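From: Melaniia Holovko
To: penner-friends list
Subject: Re: how did your year go?

Brunello Caruso wrote:
> Mine was mostly the move to Nurkell and the knee. I did
> 3 months of physical therapy and can do stairs again.
> What about the rest of you?

Glad the stairs are back. I had a quieter year. I left Bravano in March and took the job at Panusach, so my commute is now a short bus ride. The pay is a little less. I sleep better.

My mother stayed with us from April until November. We repainted her room and sold the piano for 120 dollars, which was less than I wanted.
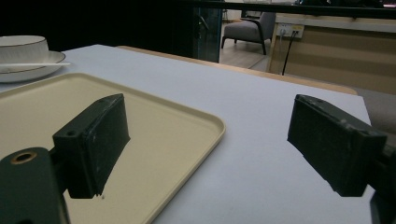

Gripper fingers over a white tabletop.

I kept the running log again and ended at 343 miles, with nothing at all in August. I had the second dental implant done, and insurance left me with a bill of more than 3000. I'm paying it off monthly.

I read very little. Next year I'd like to visit Penner again, probably in spring. Brunello, do you still have the spare room, or did that go with the old place?

Melaniia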